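Puesta a punto de la célula simulada de encimera: calibración de las dos manos antes de una tanda de ensayos

El presente procedimiento se aplica a la célula virtual de cocina del laboratorio Nuvside, formada por una encimera de mármol, dos brazos con manos articuladas y un juego reducido de objetos de menaje. Va dirigido al personal que prepara el entorno simulado y sustituye a las instrucciones provisionales que circulaban desde enero. Se presupone que el lector dispone de permisos de escritura sobre el perfil de la célula y que sabe iniciar y detener el simulador desde la consola.

Requisitos previos

Ninguna otra sesión debe tener abierto el perfil. El gestor de perfiles, Nokunent, admite dos conexiones simultáneas, pero la segunda en guardar sobrescribe los valores de la primera sin aviso. Antes de empezar, el operador reservará la célula en el calendario del laboratorio y exportará una copia del perfil vigente a la carpeta de respaldo. La operación completa requiere 40 minutos cuando no hay incidencias.

1. Restablecimiento de la escena

Detenga la simulación y cargue el estado inicial de la encimera. No se admite reanudar una sesión en pausa: los contactos residuales entre objetos permanecen en memoria y alteran las primeras lecturas. Una vez cargado el estado, deje correr la física durante 15 segundos sin enviar órdenes a los brazos. Los objetos apoyados deben quedar en reposo. Si alguno continúa desplazándose, revise su coeficiente de fricción y repita la carga.

2. Cero articular

Lleve ambos brazos a la posición de referencia mediante la orden correspondiente de la consola. A continuación, abra el panel de articulaciones y compruebe que cada valor coincide con la tabla del perfil. La comprobación se hace primero en el brazo izquierdo y después en el derecho, muñeca incluida. Las desviaciones se corrigen en el perfil; está expresamente desaconsejado compensarlas en el guion de la tarea, puesto que el error reaparecería en cualquier otro guion que utilice la misma célula.

3. Apertura de las manos y altura sobre la encimera

Con los brazos en referencia, ordene la apertura de los dedos y verifique el pulgar por separado. El pulgar tiene su propio límite articular y es el elemento que con mayor frecuencia queda mal configurado al importar un modelo nuevo. Sitúe después las manos a ambos lados de la zona de trabajo, con la sartén entre ellas, y revise las mallas de colisión en modo visible.

La sartén se deja con el mango hacia el lado del operador. El plato, con los objetos que contiene, permanece a la derecha de la sartén.

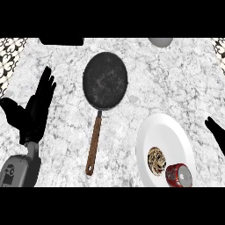
Mano izquierda levantada junto a la sartén y mano derecha próxima al plato.

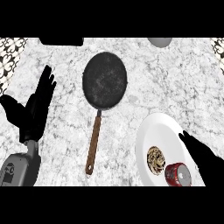
¿Qué debe hacerse si una mano vibra al detenerse cerca de un objeto?

Reduzca la ganancia proporcional de la muñeca afectada en pasos pequeños y repita la aproximación después de cada cambio. Si la vibración persiste tras tres ajustes, restituya el valor original y examine la malla de colisión del objeto, que puede ser mayor que su geometría visible. No modifique al mismo tiempo la ganancia y la malla, ya que el registro no permitiría atribuir el resultado a una de las dos.

4. Prueba de aproximación

Ejecute el guion de aproximación con la velocidad limitada al 40 por ciento. El guion dirige primero una mano y después la otra hacia puntos definidos sobre la encimera, sin cerrar los dedos. Durante la ejecución deben vigilarse tres aspectos:

- el error de posición en el punto final, que no superará los 2 milímetros;
- la ausencia de contactos no previstos en el registro;
- el retorno de ambos brazos a la posición de referencia.

Un contacto inesperado con el plato obliga a detener la prueba y a repetir el apartado 1. Los objetos cilíndricos tumbados requieren especial atención: un roce leve basta para ponerlos a rodar, y la trayectoria resultante cambia de una ejecución a otra si no se ha fijado la semilla.

5. Registro y cierre

Guarde el perfil con un nombre nuevo. Anote en la ficha de la célula la versión del simulador, la semilla empleada y las articulaciones corregidas. La ficha será revisada por Taner Kılıçarslan, responsable de entornos virtuales, antes de que el perfil pase a la cola de ensayos. Los perfiles sin ficha se retiran de la cola cada miércoles.

Mantenimiento periódico

La calibración se repetirá tras cada actualización del simulador, al sustituir el modelo de una mano y siempre que se añada un objeto al catálogo de la encimera. El cambio de texturas o de iluminación no exige recalibrar, aunque debe constar en la ficha.

Comentarios

Sinan Çınar
En el apartado 2 convendría indicar que la tabla del perfil está en radianes. El panel muestra grados por defecto y perdí media mañana con la muñeca derecha.

T. Kılıçarslan
Correcto. Se añadirá en la próxima revisión. Entretanto, la unidad puede cambiarse en el menú de preferencias del panel.

mlozano
¿Sirve el mismo guion de aproximación para la célula Isitz? Allí la encimera es más baja.

T. Kılıçarslan
Sirve, siempre que se actualice antes la altura del plano de trabajo en el perfil.

Documentos relacionados

Importación de modelos de mano en Nokunent
Fijación de semillas y repetibilidad de ensayos
Mallas de colisión para menaje: criterios de simplificación
Célula Isitz: alta de un perfil nuevo
Catálogo de objetos Dönmez: normas de nomenclatura

Nuvside, Área de Entornos Virtuales | Contacto | Aviso legal | Volver arriba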